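Call for participants: Kneath Robot Cooking Project, second group
Posted 02/03/2020

We are looking for students and other interested people who want to join the second group of our project in Widlow. The first group started in September and its members are still with us, so you will not be alone with the machines. The task is the same for both groups: two robot arms must prepare a simple steamed meal on one table, with a normal electric steamer from a kitchen.
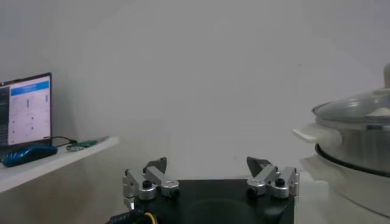
You do not need a degree in engineering. It is enough if you can write a small program in any language and you are patient. We repeat the same movement many times, and after each change in the code we repeat it again. People who like cooking are also very welcome, as most of us knew very little about dough when we started.

The work is divided in two parts. One part is the lid, which is the job of the left arm. The other part is moving the dough balls between the plate and the steamer, and this is for the right arm. New participants choose one part for the first month and then they change.

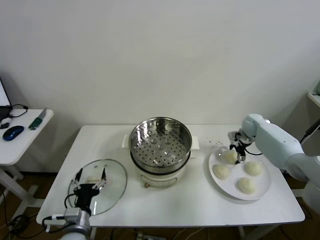
Until now the first group has recorded 2,145 attempts. Each attempt gets a short note in the shared notebook, also when it went badly. Please be ready to write these notes in English. They can be simple, but another person must be able to understand them one month later.

We meet two evenings per week in Room 323 of the Kendby building. Each meeting takes around 80 minutes. If you can come only to one of the two, write this in your application and we will try to find a solution.

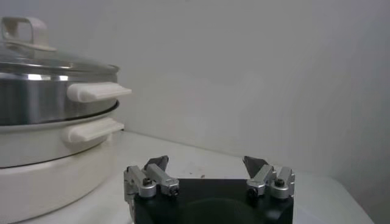

Iolo Powell answers, when people ask him if the first month is difficult, that he spent most of it learning where the arm must not go, and that he would do the same again. He also asks new people to bring their own notebook computer if they have one, because the waiting time for ours can be long.

What we offer: a key card for the room, help from the first group, and a place in the team for the Cleden student competition, if you want to take part. Participation is free and we cannot pay a salary. Students of the school can ask their teacher to count the project as practical work.

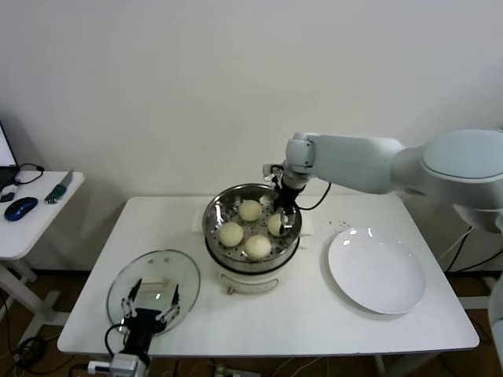
Before you touch the arms you must complete the safety lesson, which is given at the first meeting. Long hair must be tied, and no loose sleeves please.

To apply, send us a letter of half a page. Tell us what you have studied or built, which part interests you more, and which evenings you are free. A photo or a list of grades is not necessary. You can leave the letter at the Kendby front desk with "Kneath, second group" on the envelope. We answer every letter.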